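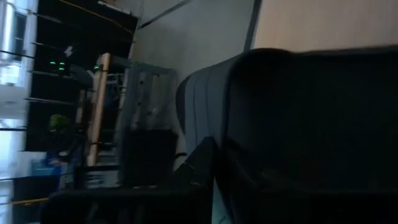 26 Feb 2018, the Flivis room

123 episodes today. Traian Pană asked at lunch what an episode is and I said it is when I move the arm toward something, and then away from something, and then write down whether I was any good at it. He said that sounded like his first marriage and went back to his soup.

I spent the last hour of the afternoon going through wrist camera views, and I stopped on one for a long time. The right half is nearly all black, the inside of something big and open, and the gripper comes up from the bottom, also black, so that one side of it slides off into the dark and you could not say where it ends if your lunch depended on it. The only help is the blue-gray side with its two grooves, and the tip of the gripper sitting right beside it, scuffs and all. Everything is turned sideways as well. I have been looking at the world that way for so long now that I tilted my head at the bus timetable.

Irina Surdu wants every episode tagged good, bad or unclear. I tagged this one unclear, then good, then unclear. She has a rule that if you change a tag twice you leave it and get up for water. I got up for water. When I came back I still thought unclear, so unclear it stays, and the model can make of it what it likes.

My worry is the background. Behind the gripper there are four small green lights, very cheerful against all that black, and I am fairly sure they are the easiest thing in the whole view to learn. I can imagine us shipping to Serrano in June with an arm that does beautifully as long as somebody brings the green lights. Silviu Onu says this is what variety is for, and that we should move the stand every 20 episodes. Silviu does not have to move the stand.

Other complaints, for the record:

My left wrist hurts from the controller. The right one is fine and smug about it.

The save dialog still asks "Are you sure?" after every episode. By late morning I was taking it personally.

Gheorghița Moldovan did 2 episodes while I was on the phone, to see what it was like, and both were smoother than any of mine. I logged them under her initials. I thought about it first.

With today's lot we are at 506 for the Prikard task. Irina says the learning curve will tell us when we have enough. I asked what it looks like when we have enough and she drew a line in the air that went up and then flat, and then she looked at it for a bit and made it go up again.

Tomorrow the stand moves to the other wall. Ask Sânziana Bălan where the long extension cord went. Bring the wrist brace. Eat before the morning batch, since I approach everything too fast when I'm hungry and it's now in the data forever.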